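Parent group moves to the Hondeck building

The Nivach group for parents of premature babies has a new room from 3 Jul 2022. We will meet on the second floor of the Hondeck building, from 7 to 9 in the evening, twice a month until November.

Flora Ogilvie will lead the first two sessions. She had her son at 29 weeks and spent six weeks going back and forth to the NICU. Her topics are pumping, and going home on oxygen.

Partners and grandparents are welcome – so are babies. Parking is free after 6. To ask for a ride, call Emilian Voicu at the front desk.

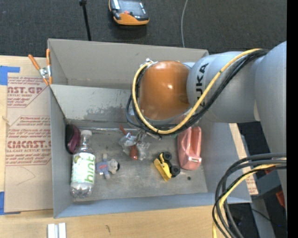
KUKA arm over a grey bin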